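4. Doblado de las prendas y paños antes de guardarlos

Ahora que ya tiene la mesa despejada y la funda Melov bien estirada (si todavía le queda alguna arruga, vuelva un momento al apartado 3, que merece la pena), podemos pasar a la parte más agradecida de toda la guía: doblar. No hace falta tener una mano especial para esto, se lo aseguramos, solo un poco de calma y una superficie lisa. Las indicaciones valen para cualquier tela ligera de hasta 100 cm de largo; para mantas y edredones, consulte el apartado 6.

4.1 Coloque a un lado de la mesa, en una esquina del fondo, el recipiente con la ropa pendiente. Sirve el cubo Trarkard o cualquier otro que tenga por casa, siempre que sea abierto y no se vuelque al tirar de una prenda.

4.2 Saque una sola tela y extiéndala a lo ancho sobre la mesa. Pásele la palma desde el centro hacia los extremos, sin apretar demasiado.

4.3 Lleve un borde largo sobre el otro hasta obtener una banda. Si la capa de arriba queda un poquito más adentro que la de abajo, no se preocupe, eso se corrige después.
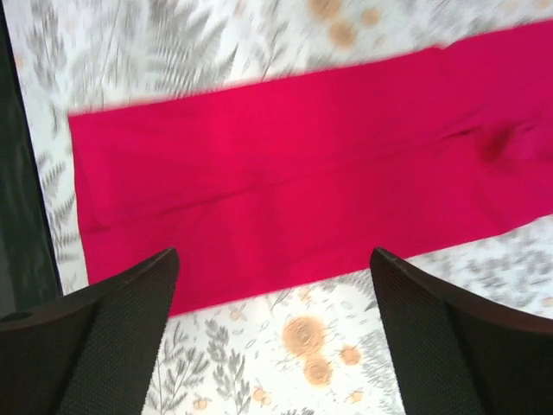
4.4 Repase con los dedos los extremos de la banda, donde suelen quedarse los bultos. Un bulto pequeño en una punta acaba notándose muchísimo cuando se apilan varias piezas.

Nota: las telas finas y resbaladizas agradecen unos 30 segundos de reposo entre un doblez y el siguiente. Aproveche para ir buscando la próxima prenda.

4.5 Si la tela se ha torcido, es mejor empezar de nuevo que ir tirando de aquí y de allá. Tómela por dos esquinas, levántela por encima de la mesa y ténsela con suavidad hasta que el borde superior quede casi recto.

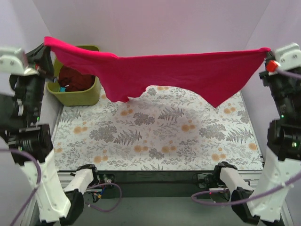 4.6 Bájela despacio, dejando que toque primero la parte que cuelga, y repita los pasos 4.2 a 4.4 con toda la tranquilidad del mundo.

Precaución: no estire con fuerza los tejidos elásticos ni los de punto abierto, porque pueden deformarse por las esquinas.

4.7 Doble la banda sobre sí misma hasta formar un rectángulo y déjelo al fondo, en el lado contrario al del recipiente. Así lo doblado y lo pendiente no se mezclan, que es un disgusto muy tonto al final de la tarde. 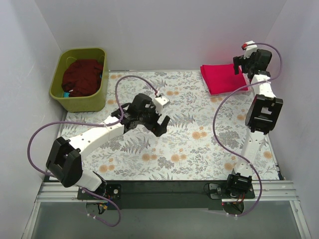
Figura 4. La tela roja ya doblada, al fondo a la derecha; lo pendiente, en el recipiente verde oliva.

4.8 Cuando la pila pese 500 g, pásela al cajón Renaud y empiece otra. Las etiquetas para los cajones están en el apartado 5.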